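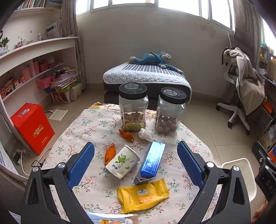

Table clearing, second batch - April 10, 2024

OK, so the small table in the bedroom is my favorite setup so far! Flowered cloth, two nut jars with black lids, orange peel, a crumpled tissue, a paper cup on its side, the long blue carton and the yellow snack packet. It's a proper mess, the kind Stikden keeps asking us for (their last list was all tidy kitchens, go figure).

Plan for each take: trash goes in the cream bin on the floor, jars stay put. Start with both jaws wide open, please, or the width readings need fixing by hand later. I had to throw out 5 takes for that in February and I'm still grumpy.

We're at 799 good takes in the Claline folder. I want two people on this table, two rooms each after that. Move the peel between takes! If it's always in front of the jars, the model will just learn the spot.

Still to do: ask Chowdary for spare finger pads, and decide whether a jar that gets nudged counts as a fail. I say no.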